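Chore benchmark gallery: packing and clearing at the counter

Hodwood countertop set, October revision

The gallery covers the counter tasks in the Hodwood set, a group of simulated household and shop-floor chores used to compare control policies before any hardware time is booked. Tasks were chosen from work that a person in a small bakery or home kitchen does without thinking. The question behind the set is narrow: which of these jobs can a two-arm machine finish unattended, and which still need a person nearby.

There are 21 tasks in the full set. Six of them take place on a counter and involve food or food packaging. Each task has a written goal, a time limit and a pass condition that is checked from object positions at the end of the run. Partial credit is logged but does not count toward the pass rate.

All scenes are rendered. Contact is simulated, and surface friction is drawn from a range at the start of each run. Starting positions are shuffled within limits, so a policy that replays one memorized path will fail most of its runs.
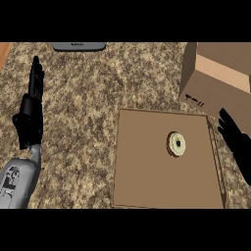 Food handling scores lower than rigid-object handling across every policy tested. A block or a mug tolerates a wide range of grip force. Baked goods do not, and a simulator has to decide how to represent that. The Hodwood set uses a force ceiling: if either gripper presses harder than the ceiling for more than a few time steps, the item is marked as crushed and the run ends. The ceiling was set by hand and is open to argument.

The counter tasks were run 3,447 times in total with the Samuel controller, the stronger of the two baselines. It passed 1,179 of those runs. Most of the failures fall into the groups below.

Approach errors. The gripper arrives at the wrong height or angle and pushes the item before closing on it. Light items travel a long way when this happens. Some recover on a second attempt, but the time limit is usually reached first.

Release errors. The item is carried to the right place and then dragged back out when the fingers open. This is common where the target has walls or flaps, because the fingers have little room to spread. Opening more slowly helps a little and costs time.

Arm conflict. One arm stops in the space the other arm needs. The Grumudgate baseline, which plans each arm separately, loses more runs to this than to anything else. Samuel plans both arms together and is noticeably better at it.

False completion. The policy stops early and reports the task as done. These runs are the most expensive kind in practice. A machine that stalls gets noticed, and one that reports success does not get checked until someone opens the box.

Notes on reading the results

Pass rates in simulation should be treated as an upper limit. The rendered items keep their shape, nothing leaves crumbs or sugar on the fingers, and the lighting does not change during the day. A real counter has all three problems by mid-morning. Cleaning time is also missing from the figures, and for food work it is a large part of the job.

Speed is not competitive yet. The time limits are generous by human standards and the controllers still use most of the allowance. For a shop with a line at the register, that rules out the counter tasks in their current form. Overnight packing, where the pace matters less, is a more reasonable target.

Task files and run logs are hosted on Vumeo under the Hodwood project page. Logs from the previous revision used a different force ceiling and should not be merged with the current ones.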